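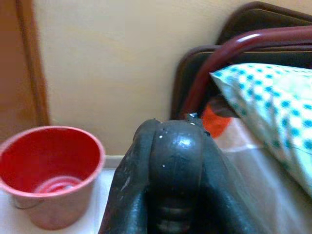 What do you clean first when you do a bedroom? The walls, down near the bottom where they meet the floor, and the floor comes last of all.

Catrin Pumphrey has given that same answer to every person she ever trained, and she gave it to me before I had my coat off. She is 62, she spent most of her working life at the Mendoren, which was a hotel of 40 rooms on the hill road in Udlow, and these days she does bedrooms for friends and neighbors who have let things get ahead of them. I had asked for an hour of her time on a Tuesday and she gave me the whole morning, with tea, and then more tea.

We talked in a bedroom, as it seemed right to. It has cream walls, a brown door and a pale floor, and Catrin is fond of a pale floor, whatever people say against them. "People tell me they show everything," she said. "Well, good! I want to be shown. At the Mendoren we had that swirly brown carpet, and you could have lost a sandwich in it for a month."

She likes red plastic too, for anything that is going to be set down on a floor. "It's so you don't put your foot in it," she said. "I started out with gray ones that came with the job, and I kicked every one of them down the back stairs at some time or other. You can't miss a red one. It fades on you, red does, it goes pink wherever the light gets at it, but I don't mind that. I've gone a bit pink myself."

I asked how long a bedroom ought to take. At the hotel it was 20 minutes, bed included, and she thinks that was far too short and made everybody bad-tempered. At home she would rather see a person take the afternoon, with the radio going, and stop when they get to something interesting under the bed — a letter, say, or the other slipper.

"You do your walls, and you do your door," she said. "Everybody forgets the door. They'll polish the handle and leave the rest of it from one year to the next. Then the bed, and I mean pull it out if it will come. Then you start at the far corner and you work yourself backward out of the room, and you shut the door behind you and leave it be."
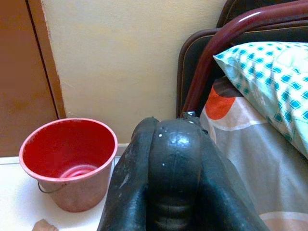 One reader, writing in after our February column, said that she had always done her floors first to get the worst job over with, and wanted to know what harm there was in it. I read this out to Catrin, who put down her cup and thought it over very fairly.

"There's no harm in it at all, if she doesn't mind doing them again," she said. "Whatever you knock off the walls has to land somewhere. But I'll say this for her, she's doing her floors, and plenty don't."

She has opinions on buckets, and I was glad I had brought a second pencil. She wants a wire handle, as the plastic ones crack. She wants one wider at the top than the bottom so that they stack, and she never fills one past halfway, having once carried a brimming one along the whole top corridor of the Mendoren on the day of a wedding. She used to buy hers from Jarman, the hardware store by the bridge, until it closed, and now she takes the bus over to Tiltlow and makes a day of it.

Does she miss the hotel? She misses the company, and the breakfasts that came back untouched, and the view from the top landing. She does not miss the sheets.

"I'll tell you what I do still like," she said, getting up to see about the kettle again. "I like going back in an hour later, when it's had a chance to settle. I just stand there in my socks."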